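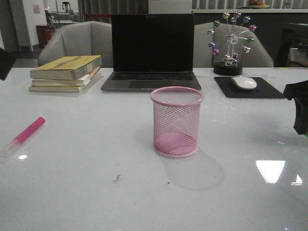 Words: Teresa Holm

Split screen is dying and I'm sick of being told it's fine.

Bought Okard Rally over the weekend. Fifth one in the series, I own all of them. Got home from Ciller with it, put it in, plugged in the second controller, my sister already on the couch with chips. Went looking for two player. Went looking again. Checked options. Checked the options inside the options. Nope. Online only. Up to 32 drivers from all over the planet and not one of them can be the person sitting next to me.

So we took turns. Like it's a flight simulator at the mall.

I know the argument, I've heard it every year since the Zalero came out. Split screen is expensive. You're drawing everything twice. The frame rate tanks, the reviewers complain, and then hardly anybody uses the mode anyway. Wiegand put out a blog post in April saying pretty much that, with a nice little chart. Fine. But who made the chart? If you bury a mode three menus deep and never show it in the trailer, yes, people won't use it. That's a chart about menus.

And the drawing-twice thing. The old console did four players on a TV that weighed more than me. It looked terrible! Trees popping up right in front of the car, half the crowd missing, my corner of the screen the size of a playing card. We played it until the controllers got sticky. I have never once heard a kid complain about draw distance while they're beating their older cousin.
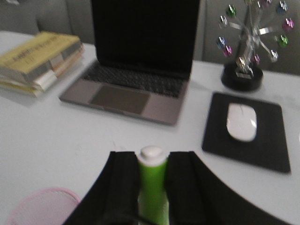
Bright green, white cap.

What I'd really like is for them to let it look bad. Drop the shadows, drop the reflections, take the crowd out completly. Put up a warning if the lawyers need one. Five tracks instead of the full list, I'd take that. Give me an ugly mode and let me decide.

Then there's the money side, which gets skipped over a lot. Online means two consoles, two copies, two subscriptions. For two people who live in the same house! My sister is not buying a second Zalero to race me from the bedroom. So the "social" version of the game is the one that costs double and puts a wall between us. Somebody in a meeting thinks that's progress.

I'm not against online. I played a ton of it, had a regular group for years, still miss some of them. Racing against good strangers made me a lot faster. But it's a different hobby. Headset on, door shut, everyone else in the house told to keep it down. Couch games are noisy and someone always leans on your arm in the last corner, and you get to see their face when they lose. Can't get that from a name over a car.
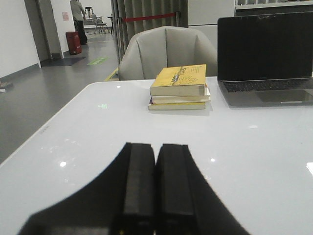
Also it's how people start. My mom won't make an account. She won't sit through a 40 minute download or agree to the terms or pick an avatar. Hand her a controller and she'll drive backwards for 3 laps and have a great time, and next time she asks for it. That's a new player, and the box of Okard Rally has nothing in it for her.

The small studios still get it, to be fair. Most of the best couch stuff I've played lately was made by tiny teams and cost less than lunch. Two players on one screen, done. So it clearly can be built. The big ones just dont want to.

If you're buying for a family this year, check the back of the box for the player count and read it carefully. "Multiplayer" means nothing now. Look for "local", and if it isn't printed there assume it isn't in the game. I didn't look. Mine's going back to the store in the morning, and we're digging out the second Okard, which still runs, mostly.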